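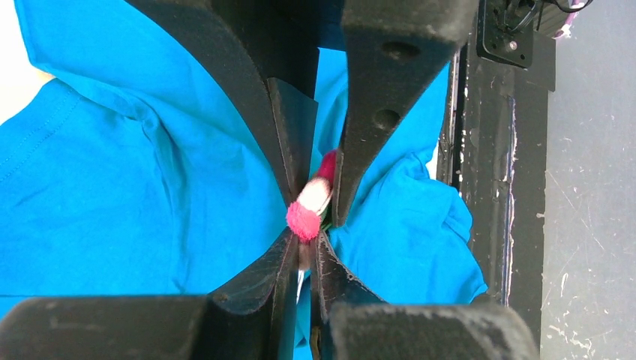 **Figure 5.1** Blue cloth on a white surface.

# Chapter 5: Where Blue Comes From

Pick the brightest blue thing you own and think about how hard it once was to make! For most of history, people could get yellows and browns out of almost any hedge or onion skin. Blue was another story, and a wonderful one.

In Europe the best blue came from woad, a leafy plant in the cabbage family. The leaves were crushed, rolled into balls, dried, and then left to ferment (the smell was famous, and dyers were often asked to live downwind). Indigo, from warmer countries, held far more colour in each leaf, and woad growers fought hard to keep it out.

What I love most is the vat itself. The liquid is a murky yellow-green, and cloth comes out of it nearly the same colour. Then the air gets to work, and the blue spreads across the fibres while you stand there watching.

In this chapter we follow one dyer, Marjatta Heinonen of Kustholm, whose workbook lists 363 dips and the shade each one gave. We'll also work out why wool and cotton behave so differently in the same vat.

**Before you start:** look back at your notes on oxidation from Chapter 4, and find a scrap of undyed cotton for Activity 5A.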